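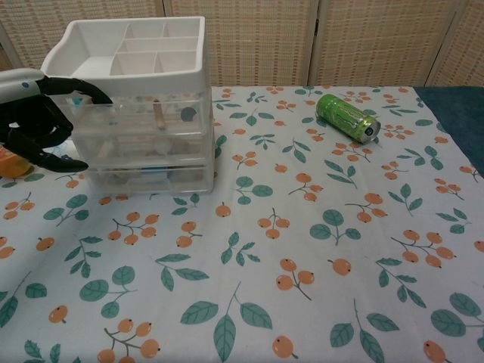 Vuvell desktop organiser, two drawer — quick review

Paid nothing for the first one (Kasun Wickramasinghe was chucking it when he moved desks), liked it enough to buy a second. So this is a review of both, sort of. Had the old one over 40 weeks, the new one since September.

What you get: white tray on top, divided up into compartments, sits on a clear drawer unit with two drawers. Plastic, all of it. No assembly apart from dropping the tray on.

The good

The clear drawers. Main reason to buy it. Can't read a label through them, it's all a bit blurry, but you can tell which drawer has the junk in it and that's enough for me. I keep taller bits in the top drawer and the odds and ends down the bottom.

Tray lip is sloped, so you can get your fingers in without knocking everything over. Pens, rubber bands, USB sticks, spare keys, whatever. Thin dividers, so you don't lose much room to plastic.

Wipes clean. I've got mine on the kitchen table most of the time, on the good tablecloth with the leaves and orange berries, and it hasn't marked it. Slides a bit if you yank a drawer though. Cloth comes with it, creases everywhere. Four stick-on felt dots fixed that on the old one, haven't got round to it on the new one.

The not so good

Drawers have no stop. Pull too hard and the whole thing is in your lap. Did this twice in the first week, paper clips all over the lino.

White tray shows biro. Methylated spirits gets most of it off, not all.

Compartments are fixed. My stapler doesnt fit any of them, neither does the sticky tape dispenser. Costel Angelovski at work has the Inden one with dividers you can shift around and I'll admit that's the better tray. But the Inden drawers are solid colour so you're back to opening both to find the scissors. Swings and roundabouts.

Also no lid. Dust gets in the cubbies. And crumbs, if you're eating at the same table like we do.

Would I buy it again

Well I did. For a kid's desk or the end of the kitchen table it's good value. For a proper office get something heavier. If they added a drawer stop and some rubber feet I'd give it full marks, as is it's a solid 3 and a half out of 5.

Postage was quick, box was a bit squashed but nothing cracked. Will update if teh drawers go cloudy.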